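4. Fitting the Clanness wire basket to a shelf or table

Read sections 1 to 3 before you start. You need the two rail clips, the four short screws and the basket. The Urberg rail is sold separately and is not required for table use.

4.1 Clear the surface and wipe it with a damp cloth. Let it dry fully.

4.2 Decide which way the basket will face. The tall side goes to the back.

4.3 Shelf use only: hold one rail clip against the underside of the shelf, 44 mm from the front edge, and mark both holes with a pencil. Repeat for the second clip, 192 mm from the first.

4.4 Drive the screws by hand until the clip no longer moves.

CAUTION: Do not use a power driver. The clips are thin and the heads strip easily.

4.5 Slide the basket onto the clips until both sides click. Pull it gently toward you. If it comes free, take it off and check that the clips are parallel.

4.6 Table use: leave the clips off and press the rubber feet onto the bottom corners. Feet for older baskets can be ordered as part 31.

NOTE: Boxes of wrap, foil and bags store best standing on end – the longest ones may need to lie flat.

4.7 Load the back row first, then the front. Check the screws again after a month of use.

CAUTION: Do not hang the basket from its rim.

Table use, with the basket and a box of plastic wrap on the table, then a bare stretch of wood:
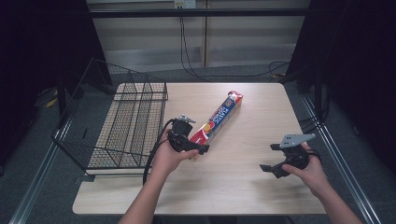
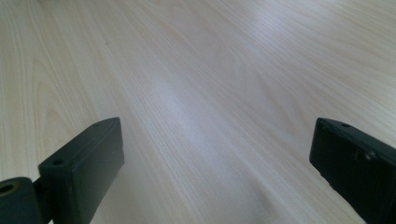 Reader comments on this section

Lærke Kvaran: Step 4.3 gave me trouble on a thin shelf. The screws came through the top, so I swapped them for shorter ones from the hardware store. It would help to list a minimum thickness before the drilling marks. Everything from 4.5 on went fine.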